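kvam-cartoes

Cartões de jogo do campo de Vundton, passados a CSV. README provisório, vou completando quando houver tempo.

O que é

Resultados buraco a buraco das provas internas do clube, mais a Taça Plirurska, que se joga em junho. Cada linha é um jogador num buraco. Nada de GPS, nada de velocidade de swing, só o que estava escrito no cartão. Quem quiser distâncias de saída tem o ficheiro campo.csv, mas ler primeiro as notas sobre o 7, mais abaixo.

Tamanho: 48 provas, 110 jogadores, 2.000 cartões. Nem todos jogaram tudo, claro. Há gente com um cartão só.

Começou porque a Nadja Fankhauser queria rever o stroke index dos buracos e só havia caixas de cartões em papel. O índice em vigor foi feito antes de se mudar o green do 12 e toda a gente se queixa dele. O resto veio por arrasto.

Ficheiros

cartoes.csv: o principal
campo.csv: par, distância e índice por buraco e por cor de saída
provas.csv: nome, modalidade, mês, saídas usadas
jogadores.csv: id, escalão, handicap no início da época. Sem nomes
duvidas.csv: tudo o que não se conseguiu ler bem, com a leitura que ficou

Os ficheiros vêm em UTF-8, separador ponto e vírgula. Se abrirem no Excel com vírgula fica tudo numa coluna, não é erro nosso.

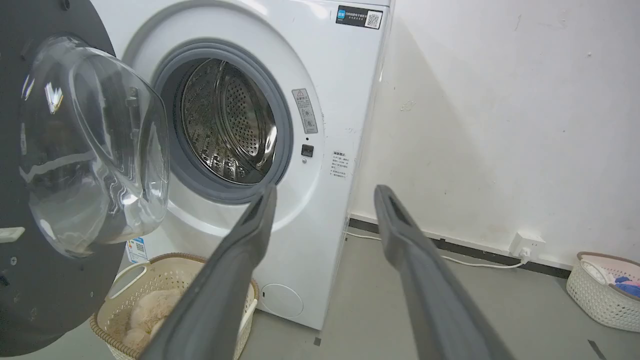
Colunas de cartoes.csv

id_prova, liga com provas.csv
id_jogador, liga com jogadores.csv
buraco, 1 a 18
pancadas, inteiro. Vazio = bola levantada
pontos, stableford, só quando a modalidade o pede
saida, branca / amarela / vermelha
marcador, id de quem marcou (muitas vezes vazio)
rasura, 0 ou 1
obs, texto livre, copiado tal e qual

Atenção às pancadas vazias. Em stableford é normal o pessoal levantar a bola quando já não pontua, e uns escrevem um traço, outros um zero, outros nada. Passou tudo para vazio. NÃO tratar como zero. Já houve quem fizesse a média assim e saiu um par 5 jogado em quatro pancadas e tal por jogadores de handicap alto. Bonito mas não.

A coluna rasura está a 1 quando o número foi riscado e corrigido, com ou sem rubrica. Não quer dizer que esteja errado.

Como foi transcrito

À mão. Tentou-se reconhecimento automático e desistiu-se à segunda caixa, os 1 e os 7 eram uma desgraça e metade dos cartões foram escritos a lápis. Cada cartão foi lido por uma pessoa e os totais comparados com a soma. Quando o total do cartão não batia certo com a soma dos buracos, segunda leitura, por outra pessoa. Se as duas leituras davam o mesmo, fica a soma dos buracos e o total original vai para obs.

Wing-sze Leung e Tiburcio Medrano fizeram a maior parte das leituras. Segunda leitura quase toda do Garnet Desjardins. 800 cartões levaram segunda leitura, na maioria por contas mal feitas no cartão e não por letra má. Os da saída das oito da manhã são os piores de ler, não sei porquê.

O buraco 7

Tem duas distâncias. Em parte da época jogou-se de um tee provisório, bem mais à frente, enquanto se refazia a drenagem do outro. Em provas.csv há uma coluna tee7 com "normal" ou "provisorio". Em duas provas não se sabe e ficou "?". Quem for calcular dificuldade do 7 deve separar, ou então deitar fora as provisórias. Nós separámos.

O par não mudou, ficou 4 nas duas versões. Do provisório era um par 4 muito simpático, chega-se com um ferro curto e há cartões com birdie de pessoas que não faziam um há anos.
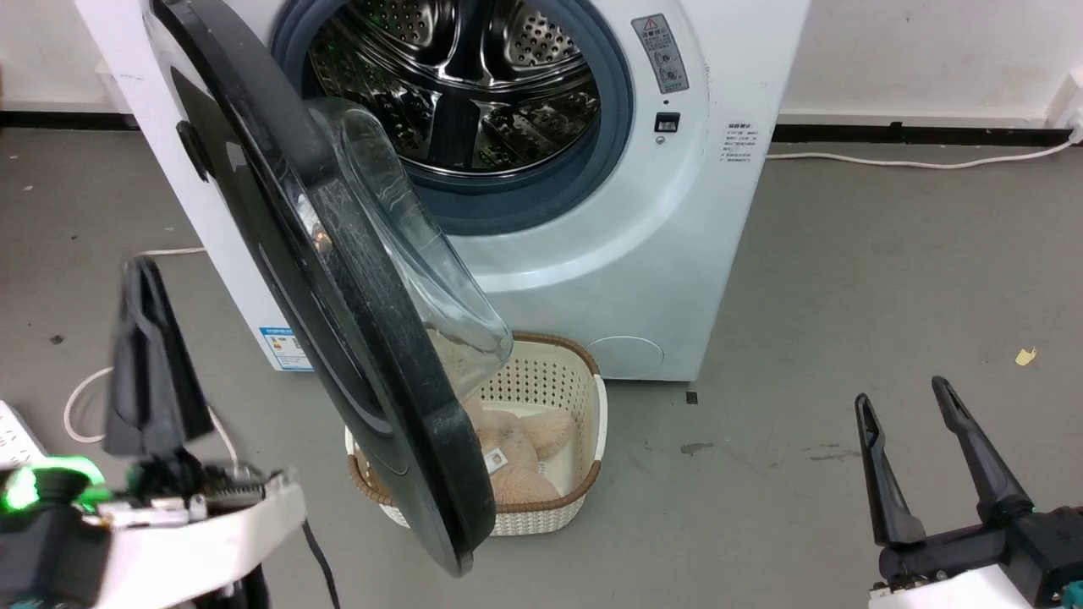 Máquina de lavar branca, porta aberta e tambor vazio.

Iller

Há cartões de um segundo campo, o de Iller, porque três provas são a duas voltas e a segunda volta é lá. Estão no mesmo cartoes.csv, distinguem-se por provas.csv, coluna campo. Iller tem nove buracos jogados duas vezes com saídas diferentes, portanto o buraco 10 é fisicamente o 1, o 11 é o 2, etc. Para efeitos de dados foram mantidos de 1 a 18. Em campo.csv a coluna buraco_fisico diz qual é qual.

O índice de Iller foi copiado do placard junto ao tee do 1. O cartão impresso deles tem outro, ligeiramente diferente nos buracos 4 e 13. Perguntámos, disseram que vale o do placard.

Handicaps

Só o do início da época. Não há actualizações jogo a jogo, por isso não dá para recalcular pontos stableford com exactidão depois das primeiras provas. Dá para aproximar. Quem usar isto para estudar evolução de jogadores vai ter pena, mas os handicaps intermédios não são nossos para publicar.

Os escalões são três: senhoras, homens, juniores. Seniores estão metidos nos homens ou nas senhoras, o cartão não distingue.

Exemplo de uso

Média por buraco, só saídas amarelas, só Vundton:

import pandas as pd
c = pd.read_csv("cartoes.csv", sep=";")
p = pd.read_csv("provas.csv", sep=";")
d = c.merge(p, on="id_prova")
d = d[(d.campo == "Vundton") & (d.saida == "amarela")]
print(d.groupby("buraco").pancadas.mean())

Se der erro na coluna campo, têm a versão antiga do provas.csv. Descarregar outra vez.

Para modalidades de pares (fourball, greensomes) não fazer isto sem filtrar. Em fourball há pancadas por jogador, mas com imensos vazios. Em greensomes só há uma bola, e a linha está repetida para os dois parceiros com o mesmo valor. Foi uma má decisão, fica para a próxima versão.
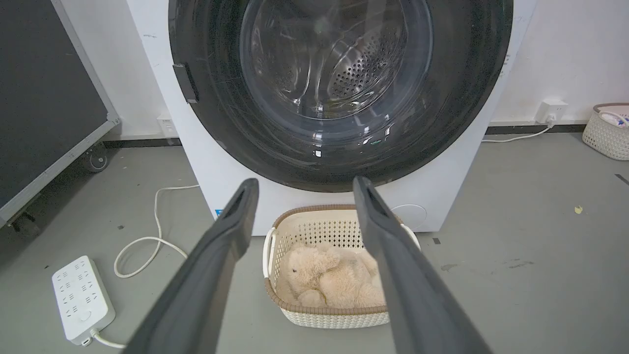 Foto: Darius Lazăr

Problemas conhecidos

- Uma caixa apanhou humidade. Os cartões lêem-se mas a coluna do marcador está quase toda perdida.
- Há dois jogadores que provavelmente são o mesmo id. Ou um que são dois. Ver duvidas.csv.
- Os shotguns não têm o buraco de saída registado. Não dá para ordenar os buracos pela ordem em que foram jogados.
- Desclassificados: os cartões estão cá, com "DSQ" em obs. Filtrar se for preciso. Quase sempre cartão não assinado, o jogo em si é válido para estatística.
- Faltam cartões da Plirurska, segunda volta, grupo da tarde. Alguém os tem em casa, de certeza.
- Na obs há palavrões. Ficaram.

Para que serve, para que não serve

Serve para índice de dificuldade, distribuição de resultados por buraco, comparar saídas. A Nadja está a usar para propor o índice novo e as contas dela estão na pasta indice, com notas próprias. Também já serviu para resolver uma discussão sobre se o 15 é mais difícil que o 16 (é, das amarelas; das vermelhas não).

Não serve para ritmo de jogo, não há horas de chegada. Nem para meteorologia, embora uns quantos cartões digam "vento" ou "chuva" na obs. Por favor não usar para tentar adivinhar quem é quem. O clube é pequeno e com o handicap e a lista de provas chega-se lá, por isso pedimos bom senso.

Privacidade

Nomes retirados, números de federado retirados, datas reduzidas ao mês. Assinaturas não foram transcritas nem digitalizadas. Quem jogou e quer sair dos dados escreve ao clube e as linhas são apagadas na versão seguinte. Até agora saiu uma pessoa.

Licença

Uso livre sem fins comerciais, citando o clube. Para outra coisa, perguntar primeiro.

Como citar

Cartões de Vundton, colecção kvam-cartoes, versão 2. Transcrição de W. Leung e T. Medrano, revisão de G. Desjardins.

Alterações

v2: acrescentada coluna tee7, corrigido o par do 14 de Iller (estava 5, é 4), separador passou a ponto e vírgula
v1: primeira versão, só Vundton, com erros na conversão dos vazios. Não usar

Por fazer

Linhas repetidas dos greensomes. Tabela com o slope das saídas. Passar as provas de inverno, que estão noutra caixa e são quase todas a nove buracos com greens temporários, logo não sei se vale a pena misturar. Correcções são bem vindas, mandar com id_prova, id_jogador e buraco, senão não encontro nada.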